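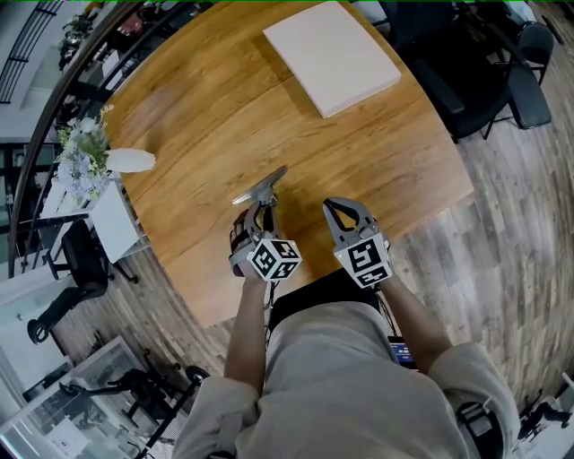 Reseña: las pinzas de mano Lanora, después de un trimestre en el club

Cuando Mbali Xaba me preguntó si quería escribir algo sobre las Lanora para la web del club, le dije que sí antes de que acabara la frase. Las uso todas las semanas desde enero y tengo opiniones, muchas, algunas hasta útiles.

Para quien llegue de fuera: en el taller de robótica de Vilturitz estamos preparando la prueba de mesa de la Copa Fedoruk. Hay que entregar 100 demostraciones grabadas de tareas sencillas (coger algo plano, levantarlo, dejarlo en su sitio) y con eso se entrena el brazo que luego compite solo. Las demostraciones las hacemos nosotros, a mano, con una pinza en cada mano y bastante paciencia.

Lo primero, el agarre. ¡Qué gusto! Los dedos curvos llevan unas almohadillas con textura que sujetan mucho mejor que la goma lisa de nuestras pinzas viejas, y eso se nota sobre todo con piezas metálicas finas, que antes se nos escapaban cada dos por tres. Lo que cuesta es levantarlas de la mesa cuando están del todo planas. Hay que entrar muy bajo, casi rozando la madera, y cerrar despacio. Yo tardé tres tardes en pillarle el punto. Gunnlaugur Lauritsen lo hizo bien a la primera y todavía no se lo he perdonado.

El peso es otra historia. Los primeros diez minutos ni te enteras y luego empiezas a bajar los codos sin querer, con lo que la trayectoria sale torcida y toca repetir. Mi consejo es hacer tandas cortas y turnarse. Y remangarse, de verdad, que una manga ancha acaba siempre metida donde no debe.
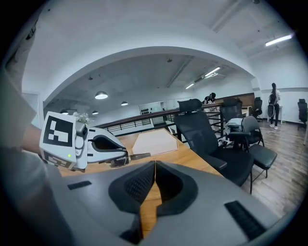 Tiempo de lectura: 3 minutos

Los cubos con los marcadores en blanco y negro me daban bastante pereza al principio (me parecían un trasto enorme pegado a la muñeca) y ahora son casi lo que más me gusta. El seguimiento aguanta giros bastante bravos. Donde falla es cuando cruzas una mano por delante de la otra: si tapas el cubo, la posición da un salto y esa toma va a la basura. Con dos pinzas en una mesa redonda esto pasa más de lo que una querría, así que acabamos acordando que cada mano se queda en su lado salvo que la tarea obligue a lo contrario.

Los cables. Ay, los cables. Son finos y no tiran mucho, pero si te los pasas por delante del cuerpo se enganchan con la primera silla que encuentran, y en nuestra sala hay sillas de oficina por todas partes. Colm Mac an tSaoi propuso sujetarlos a la cintura con un clip y desde entonces vamos bastante mejor. Una versión sin cables me haría muy feliz, lo dejo dicho por si alguien de Lanora lee esto.

El programa que viene con ellas, Romel, es correcto y feo. Graba, corta y exporta, y poco más. La calibración hay que repetirla cada vez que se enciende el equipo y el asistente te pide mover las pinzas en ocho por el aire como si dirigieras una orquesta. Lo peor es que al borrar una toma no pregunta si estás segura. Yo perdí 35 seguidas una tarde por darle al botón que no era, y me fui a casa sin hablar con nadie.

¿Las recomiendo? Para un club como el nuestro, sí, con ganas. Se aprenden rápido, aguantan que las usen manos muy distintas y las almohadillas siguen agarrando como en enero. Si solo vais a grabar con una mano os sobra la mitad del equipo, y en ese caso preguntaría si las venden sueltas (yo no lo he mirado). Si sois muy de software bonito, id con las expectativas bajas.

Quien quiera probarlas antes de decidirse puede pasarse por el taller cualquier tarde de ensayo y preguntar por Mbali o por mí. Traed la camiseta de manga corta y, si os sobra, algún clip para los cables, que los nuestros desaparecen.

Philomena Buckley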